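パイン材の天板(パインざいのてんばん)

パイン材の天板とは、マツ類の木材を用いた卓や作業台の上面をいう。淡い色と節の多さで知られ、購入時には「味がある」と評され、数年後には「しみではないか」と疑われる。

概要
節は枝の付け根が幹に取り込まれた跡で、周囲より色が濃く、硬い。天板そのものは軟らかく、缶の底や鍵を引きずった記録を几帳面に残す。家具店トロストスカの節あり天板は厚さ20ミリ、幅900ミリで、節の位置は選べない。節のない板は値が張るため、節を好む人の数は予算に応じて増減する。

用途
食卓や作業台として売られるが、実際には置き場の決まらない物の受け皿となることが多い。缶詰は紙箱ごと載せられ、ぬいぐるみやかごがその隣に居着く。

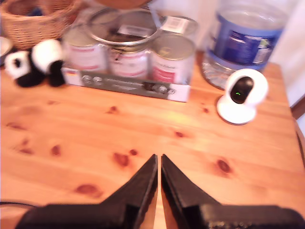
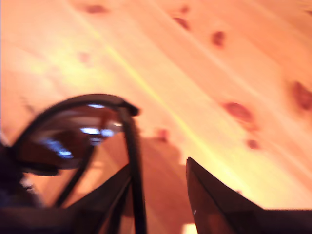

赤褐色の節が散る、パイン材の表面。

節はやすりで消せるか。
消せない。節は板の内部まで続いているため、表面を削っても形が少し変わる程度である。目立たせたくない場合は、やに止めの下塗りをしてから不透明な塗料で塗りつぶす。

手入れ
オイル仕上げの場合、ドレルターノ社の手引きは6か月ごとの塗り直しを勧める。守られた例は少ない。日光に当たると飴色に変わるため、長く物を置いた場所には淡い跡が残り、片づけを怠った期間がおおよそ知れる。

関連項目
節、集成材、木工用オイル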